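I keep reading that the hard part of robot learning is solved and what's left is a matter of scale. Collect enough demonstrations, train on all of it, and the arms will sort themselves out. I've been collecting demonstrations at Skodach since October and I have some doubts.

The number that gets quoted at us is 3,000. That's how many episodes the Donov people say they used for their tabletop model, and so now everybody wants 3,000. Fine. But 3,000 of what? I went through the part of their set that they put up for download and a lot of it is the same ten seconds over and over. Same start pose, same reach, same order. If I say the same sentence 3,000 times I haven't taught you English.

We have 369 episodes that I would put my name on. There were more. I threw out 200 in one week, mostly mine, for hesitating. You don't notice you're doing it while you drive the arms. You drift over the cube, stop, think about which side to come in from, then go. A person watching would call that careful. The model just learns that the thing to do above a cube is stop. We had a policy in November that hovered beautifully.

And the labels! Every episode gets marked success or failure by whoever recorded it, right after recording it, when they want lunch. Is a cube with one corner on the tape a success? I say no. The Brokari guidelines say "substantially inside," which is a phrase you write when you don't want to have the argument.

The task itself could hardly be plainer. Two arms, three cubes (red, green, yellow) and a square of black tape on the table. The cubes start outside the square and they're supposed to end up in it.
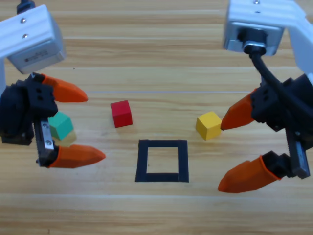
What bugs me is how much gets decided before the recording even starts. I put the cubes down by hand, and my hand has habits. I plotted the start positions for one batch and there was a big bald patch near the front of the table where I never put anything. The Zinchenko script is supposed to fix that by giving you random positions, and it does, except people nudge the cubes to where the reach is easy. I've done it myself at 4 p.m.

So my plan for the next batch is 10 episodes per layout, script positions only, no nudging, and a second person does the labels without knowing who drove. It will be slower and the total will look bad next to Donov's. I'm also not convinced it will work. A cleaner 369 might still be too few, and then I'll have to eat some of this post.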